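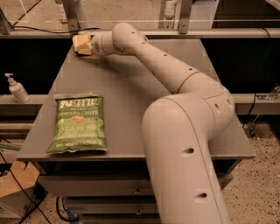
# Week 8: Who pays for research, and who gets to pick?

Last week we got as far as block grants before the fire alarm went, so I'll pick up from there. If you missed it, borrow someone's notes on the Harnley reforms (Kerttu Heiskanen's are very thorough and she's said she doesn't mind sharing).

## Two pots of money

Most public research money reaches a university by one of two roads. The first is the block grant, a lump sum the university can spend more or less as it likes. The second is the project grant, where you write a proposal, a panel of other researchers reads it, and most people get a polite no.

I spent years on the second road, so take my grumbling with a grain of salt. My first proposal was 30 pages long and the feedback was two sentences. I still remember both of them!

Panels do a decent job of weeding out weak proposals. Where they struggle is in the middle, with the pile of perfectly good applications that can't all be funded. Baranauskienė's chapter in your reader calls this the "grey band", and I'd like you to know that term for the essay.

## Lotteries

So what do you do with the grey band? One answer is to draw names out of a hat. The Prallow Fund tried this with its small grants: panels sorted proposals into yes, no and maybe, and the maybes went into a draw.

Things people liked:

- panel meetings got shorter
- first-time applicants were more willing to have a go
- a rejection stung less when it was plain bad luck

Things people didn't like: heads of department had no idea how to treat a lottery win in a promotion case. Encarnación Figueroa's interviews are great on this (read the one with the soil chemist, if you only read one). There's also the politics of it. Try being the minister who has to explain to a taxpayer that their money was handed out by a random number generator.

## Matching funds

The Bulen scheme works differently. A firm puts in a dollar, the government puts in a dollar, and the lab has to find a partner before it can apply at all. Engineering and medicine did well out of it. History and pure maths, as you'd expect, did not.

Rozália Brabec argues that matching pulls labour and equipment toward questions that already have a customer. Krajčí disagrees, and says the firms mostly followed the researchers' own interests. I lean toward Brabec, but Krajčí has the better data - please don't just agree with me in the essay to be nice.

## For Thursday

Read Figueroa (the interviews) and the first half of Brabec. Then write me around 500 words on this: if you had one fixed budget and had to choose between a lottery and a matching scheme, which would you pick, and who would be cross with you?

Natália Sokol is running the tutorial, so send drafts to her and leave my inbox in peace. Bring a printed copy as well, the projector in that room is still playing up.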